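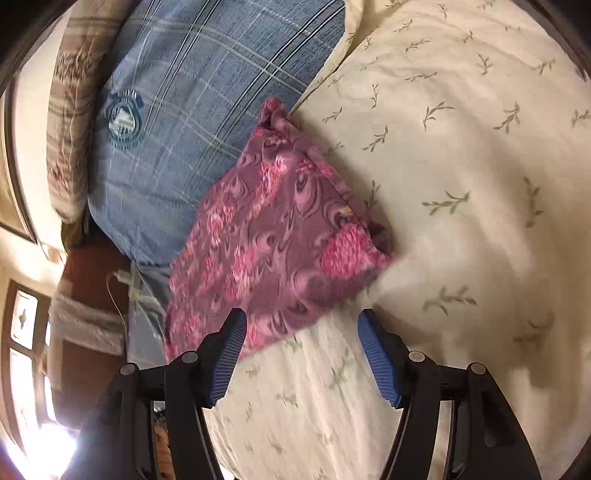

# Staffing Request Tool: Frequently Asked Questions

Applies to Wandbridge release 12. Last edited Aug 17, 2018.

## General

**What does Wandbridge do?**

It matches open project roles to available staff at Bremar and Sturo. A project lead enters a request, the line manager of each proposed person accepts or declines it, and the hours are written to the shared plan overnight.

**Does the tool assign people automatically?**

No. It proposes a ranked list. An assignment exists only after the line manager has accepted it and the employee has confirmed.

**Why does the form no longer ask for a "resource type"?**

The field was removed in July. It grouped staff by pay grade, and project leads used it as a substitute for stating which skills they needed. Requests now require a short description of the work and at least one named skill.

## Requests

**How far ahead should a request be filed?**

Two weeks for part-time roles, four weeks for full-time roles. Shorter notice is accepted, but the request is marked *late* and the line manager may decline it without comment.

**Can I ask for a specific person?**

Yes. Enter the name under *Preferred*. The name moves to the top of the list if the person has free hours – it does not reserve them.

**Can two projects share one person?**

Up to 2 projects at a time. A third requires written approval from the line manager, attached to the request as a PDF.

**My request shows "Held 1387". What does this mean?**

The skill entered is not in the skill list. Open the request, pick the closest listed skill, and save. Status 1370 is different: it means the cost center is closed, and only the finance desk can clear it.

## Employees

**Who can see my skill profile?**

You, your line manager, and any project lead with an open request. Notes in the *Interests* field are visible to the same group.

**Can I decline an assignment?**

Yes, within five working days of the manager's acceptance. Select a reason from the menu. The reason is stored with the request and is not copied to your personnel record.

**Are former Rüegg staff included?**

Yes. Their profiles were imported with job titles only, so skills must be entered by hand. Nearly all of the blank profiles now in the system come from this import.

**Does unplanned time count against me?**

No. Utilization is reported per team, and individual figures are not shown in any manager report.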